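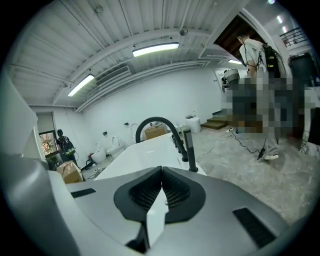
Gripper fingers, nearly closed.

Section 4: Fitting and Setting Up Your Clondano Graphics Card

Read the whole section before you pick up a screwdriver. We know you won't, so the cautions have been put next to the steps they belong to.

4.1 Before you open the case

1. Uninstall the driver for your old card using the Gridlow utility. Choose Full Removal. The Quick Removal option is quick because it leaves most of the driver behind.

2. Shut down the computer. Sleep mode does not count, however dark the screen looks.

3. Switch off the power supply at the back and unplug it from the wall. Press the power button once to drain whatever is left.

4. Measure the space in your case. The card is 296 mm long and takes up 3 slots. If your case has a drive cage at the front, measure to the cage. Impi Toivonen on our support desk has heard every version of "it looked like it would fit."

CAUTION: Do not work on carpet in socks. Touch bare metal on the case before handling the card.

4.2 Installing the card

1. Remove the side panel and lay the case flat.

2. Take out the slot covers that line up with the top full-length slot. Keep the screws somewhere other than on top of the case.

3. Open the latch at the end of the slot. If an old card is in there, unscrew its bracket first, then press the latch and lift. Pulling harder without pressing the latch will remove the card and also the latch.

4. Line up the new card and push evenly until the latch clicks.

5. Screw the bracket to the case.

6. Connect both power leads from the power supply. Use two separate leads, even though one lead with two plugs on it is sitting right there looking helpful. 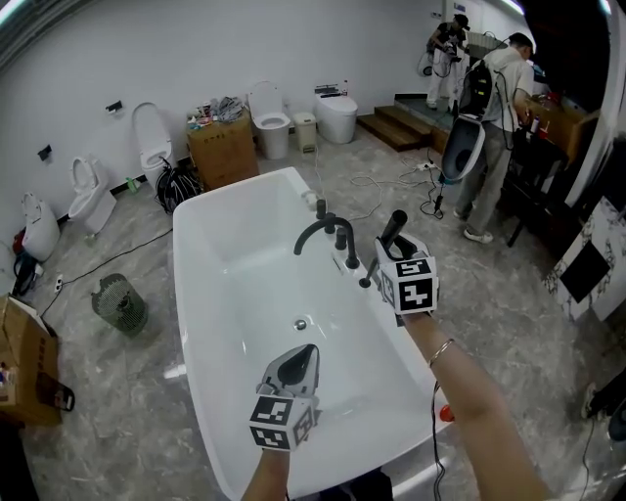
Clondano Set-up Guide, Issue 3, page 17

7. Fit the support arm under the free end of the card. It is in the box, beneath the foam, in the small bag most people throw out with the foam.

NOTE: The fans stay still when the card is idle. Please play something before reporting them dead.

4.3 First start

1. Plug your monitor into the card. The video socket on the motherboard still exists and still fits the cable, and it accounts for a good share of our mail.

2. Turn on the computer. The first start may take a little longer than usual. Leave it alone.

3. Install the driver and restart when asked.

4. Open the Pumau control panel and pick a profile. Quiet suits older games and shared bedrooms. Balanced suits nearly everything. The third profile, Mondal, is named after a test level in our workshop and raises the power limit as far as the warranty will stand.
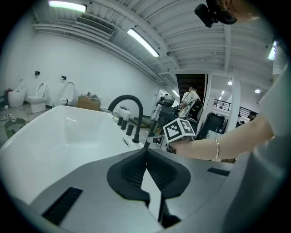 5. Set a frame rate cap. A menu screen running at over 3000 frames per second looks exactly like one running at 60, but the card will sing to you.

6. Play for half an hour, then check the temperature page in Pumau. If a reading is shown in red, go back to Balanced and make sure no cable is touching a fan.

CAUTION: Do not change the voltage settings on the first day. Nuwan Barua wrote that part of the software and he doesn't touch them either.

If the screen stays black, go to Section 5.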